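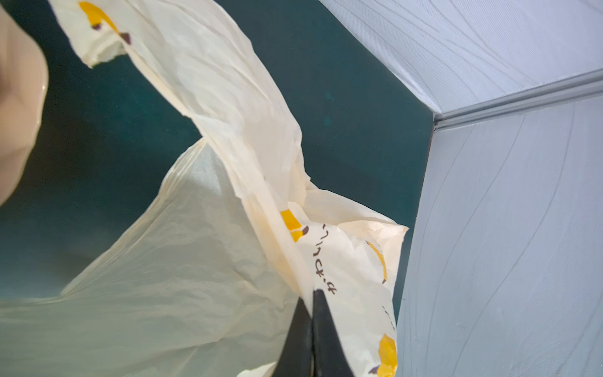 About Corier

Corier is a grocery on Pesbridge's main street, in a building put up in 1892 as a bank. The vault is where we keep the onions. They have never been safer.

Elvia Rosales bought the place from the Jurić family, along with a slicer, a cat and 33 cases of canned beets. The slicer still works. The beets went slowly. The cat retired upstairs and does not take questions.

Mirjana Dumitrescu runs the deli counter and makes the stuffed peppers from her aunt's recipe, which she has declined to share with customers, coworkers and a very polite man from the county paper.

We stock 1640 items, and we can usually find most of them. If you want something we don't carry, write it in the notebook by the register. We read it every April, and sometimes more often if the pen is working.

Delivery is free inside town limits. Past the Curkska bridge it costs whatever Elvia thinks of your driveway.

Open 8 to 7, closed when the power is out.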